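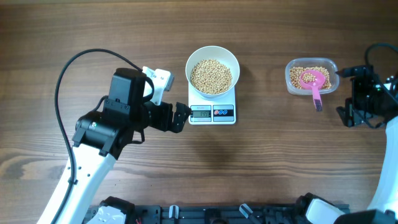
Retik two-arm bench station with a kitchen scale, a bowl of soybeans and the scoop in its container.

Retik
Two-arm portioning station for small food rooms
By Drarkance

Overview

Retik is a bench station with two light arms on one shared rail, made for the kind of weighing that small food businesses still do by hand. Dried beans, lentils, rice, seeds, loose tea. If your staff spend part of every shift with a scoop in one hand and their eyes on a scale, this is the job we built it for, and we're very happy with how well it fits into a room that was never laid out for machines.

It sits on an ordinary table. It uses an ordinary scoop and an ordinary scale, the ones you already own in most cases, and that was a decision we argued over for a long time. A custom hopper and load cell would be faster. But a hopper has to be stripped and washed between products, and a shop that packs red lentils in the morning and barley after lunch doesn't want that. With Retik you swap the tub, swap the scoop and carry on.

How it works

One arm scoops and pours. The other stays by the scale, where it can press a button, steady a bowl or slide a full one out to the side. Each wrist carries its own small camera, so the station can look closely at the scoop and the bowl from two angles while it works.
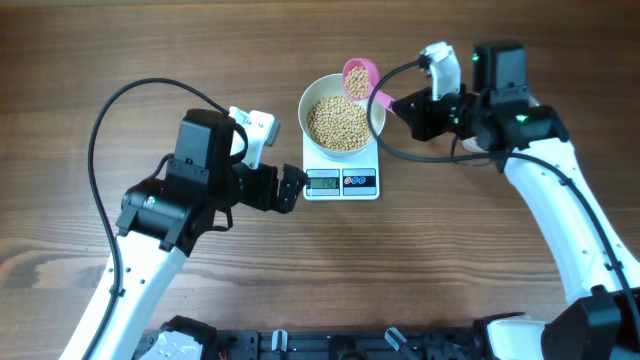 The last few grams are where the time goes, as anyone who has packed by hand will tell you. Retik pours the bulk quickly, then slows right down and tips the scoop a little at a time until the readout reaches the target. If it goes over, it takes a bit back out, the way a person would. You set the target weight and the allowed margin on the tablet, and both can be changed between bowls without stopping the run.

Teaching it a new product is done by guiding the arms through the task. Our starter routine asks for 21 guided runs, and most people get through them in one sitting (beans are easy, flaky things like oats take more patience!). You don't write any code.

What changes for the people in the room

We spent a long stretch with Insaurralde, a dry goods packer that took two of the first stations, and a good deal of what's on this page comes from there. Their packing lead, Kamran Qureshi, kept a notebook of everything that bothered the crew, and we worked through it with him page by page.

The biggest change was where people stand. Weighing used to keep someone bent over the bench for the whole shift. Now the same person looks after both stations, does the sealing and labeling, and checks bowls as they come off. Kamran moved the label printer across the room on the first Monday so that people would have to walk a few steps, and it has stayed there.

"My wrists don't hurt on the drive home," he told us. "I also talk to people more. You can't talk and count grams."

There's new work as well, and you should plan for it. Somebody has to refill tubs, wipe down the grippers, and decide what to do when a batch is full of broken beans and pours differently. At Insaurralde the packers do all of this themselves, and they also do the teaching runs. We'd strongly suggest doing it that way. The people who have weighed a product by hand for years know how it moves, and the station picks up better habits from them than from us.

Speed is a fair question. A practiced packer beats Retik over a single bowl, easily. Over a full shift the gap closes, and on its best day so far one station at Insaurralde filled 483 portions. If you need far more than that from one bench, a standard filling line will serve you better and we'll say so on the phone.

What comes with the station

Two arms with parallel grippers
Bench rail with arm bases
Wrist camera for each arm
Tablet with Uvach, our teaching and run software
Spare gripper fingers
Stop button on a long lead

Scale, bowls, tubs and scoops are not included. Choose a scale with a readout on the front face, as the cameras need to see the digits. Scoops with a long, straight handle work best. Very short handles can be used, though the gripper ends up close to the food and you'll be cleaning it more often.

Setup and support

Plan on one morning for setup. The table should be level and should not wobble – a folding table will give you trouble with light portions. Keep the cables clear of the tubs and leave open space behind the scale for finished bowls.

Support is by phone, 7 days a week, and you'll reach someone who has run the station. Software updates to Uvach are included. The next one is due in December and adds mixed portions from more than one tub, which the Insaurralde crew has been asking for since their first week.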